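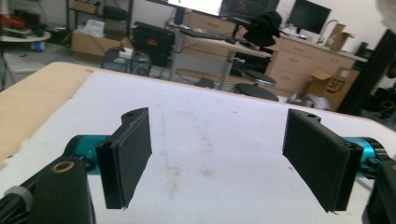 Gripper fingers over the white-topped table.

I have 3289 frames from the Calloway wedding and I have looked at every one of them twice. On the second pass I was eating cereal.

People assume the hard part of photographing a wedding is the wedding. The wedding is fine. You are on your feet for 10 hours, somebody's uncle explains his camera to you, you eat a plate of chicken in a hallway next to the DJ, and then you drive home with your shoes off. It has a shape. Culling has no shape. Culling is you and a keyboard and forty versions of the same groomsman laughing, and in every one of them either his eyes are shut or the guy next to him is scratching.

I used to send couples nearly everything. I thought it was generous. Then a bride told me, very kindly, that she and her husband had gotten as far as the cocktail hour and gone to bed. They never went back. I had given them homework.

So now I cull hard, and I have a system, which I'll write down before I talk myself into a different one.

First pass is only for throwing out. No stars, no favorites, no stopping to admire the light on the cake. Blinks, blurs, the back of the officiant's head, anything where I can see myself in a mirror looking worried. I go fast and I don't zoom in. If I have to zoom in to find out whether I like a picture, I don't like it.

Then I leave it alone overnight. This is the step I skip when I'm behind, and I can always tell later.

Second pass is for keeping. I start from the end of the night and work backward, a trick I got from Nana Laryea when I was carrying bags for her at a wedding in Utine. Her thinking was that everybody edits the getting-ready shots with fresh eyes and a full coffee, and by the time they reach the dance floor they'd keep a picture of a chair. If you start with the dancing, the dancing gets your good hour. The robes and the hairspray can have what's left -- they always look nice anyway.

She was also the one who broke me of keeping near-duplicates. I had 3 of the first kiss, a half second apart, and I couldn't choose. She asked which one I'd hang up. I pointed. She deleted the other 2 while I was still making my case for them. (They were backed up. I checked in the car.)

The Calloways have been a test of all this. They got married at Pledergate, an old grain building with gorgeous windows on one side and, on the other, what I can only call an attitude. Half the room glowed. The other half was lit by exit signs. I bounced flash off everything that would hold still, and I still have a run of toasts where the father of the bride is the color of a traffic cone.

Do those go in? I went back and forth on it for most of an evening. He cried halfway through his speech, and he is not, I was told by several relatives, a crier. The good-looking frames are all from before that, while he was still on the joke about the boat. The orange ones are the real ones. I turned two of them black and white, the oldest dodge in the business, and I'm not sorry. They're the best things in the set.

What I can't get rid of is the stuff at the edges. A flower girl asleep under a coat. Somebody's grandmother wrapping dinner rolls in a napkin with total concentration. None of it is on the shot list and the couple won't have seen any of it, so I keep more than I should and hide it toward the back of the gallery. So far no one has complained about the rolls.

I did try one of those culling programs this fall, the kind that sorts by sharpness and open eyes. It was very quick. It also threw out the entire recessional, where everyone was laughing with their eyes closed, and it gave its top score to a fork. It was a sharp fork, I'll give it that. I've gone back to the cereal.

The album is its own argument and I'm putting it off. I order from Unen, who want files by the first week of December if you'd like anything bound before the holidays, and Mrs. Calloway (the mother, not the new one) would like something bound before the holidays. She has asked for extra pages. She has also asked whether her husband can be made less orange.

I told her I was working on it. Back to the dance floor tonight, and there's a long stretch of the Electric Slide I haven't had the courage to open.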